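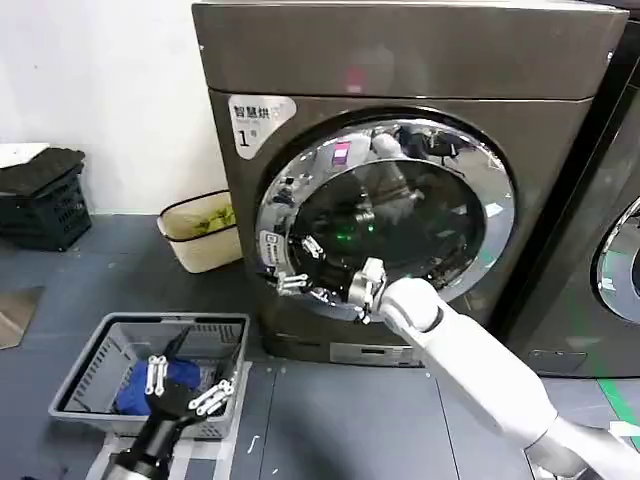
Gripper drift on the dryer cell, how often do you re-zero?

pachecofan
So our two-arm laundry cell keeps missing the door by a hair after lunch. Mornings are great, then by 2 pm the right arm starts nudging the chrome ring when it should be going past it. I re-zeroed Wednesday and it came back the next day. We're at 1674 cycles on these fingers, if that helps. Anybody else?

Dukix_dan
Check the pivots on the finger linkages first! Ours got sloppy at some 400 cycles and I blamed the software for a week (sigh). Grab a finger with the power off and wiggle it. If it clicks, swap the pins.

lintqueen
I'd look at the floor before I took a gripper apart. Is your basket still on its tape? We run white tape for the basket, and people kick the thing over an inch without noticing. Then the pick is off and the cloth hangs funny on the way in.

Dukix_dan
Basket position won't make the OTHER arm hit a door ring though. Two different problems.

lintqueen
It will if your cell takes its reference off the basket, and ours does. Depends on the setup.

ravano88
What about the shiny ring and the dark glass? Our camera hated both. We quit using the door edge and taught the spot off a matte sticker on the front panel. Re-teach every 200 cycles, wipe the lens every 100, and it's been fine since April.

pachecofan
OK, wiggled the fingers and the lower one on the right arm clicks. Pins are coming from Lamoris. I'm putting fresh tape down too, so lintqueen can't yell at me. Still not sold on the sticker idea, but I'll try it if the new pins don't do it.

ravano88
Mark your old zero before you pull them!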